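Lekota planner, bench gallery

These pages collect pictures from our work on Lekota, the motion planner we are writing for taking apart and rebuilding desktop PCs. The code takes a goal such as "memory module in slot 2" and returns a path the arm can follow without touching the rest of the case. Bayu Pelupessy wrote the collision checker. The grasp selection started as part of Nestia, our older planner, and was moved over in October.

Memory and the board area

Reaching into an open tower is mostly a clearance problem. The planner has to bring the gripper down between the power supply and the drive cage, and the cables in there don't match any model. 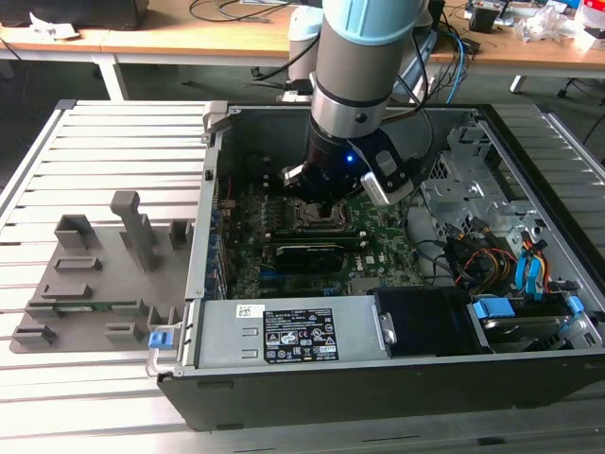
We keep cables out of the mesh and give them a padded volume instead. The padding is set per case in the config file. With 13 mm the planner still finds a straight descent to the socket in most layouts. Larger values push it into long detours at the wrist.

The regression set now holds 569 saved start and goal pairs. Each one runs on every merge, first with the default seed and then with two others. A pair that fails on all 3 seeds blocks the merge.

Still open: replanning when the case has been nudged on the bench, and a faster load for the Flarneo scene files.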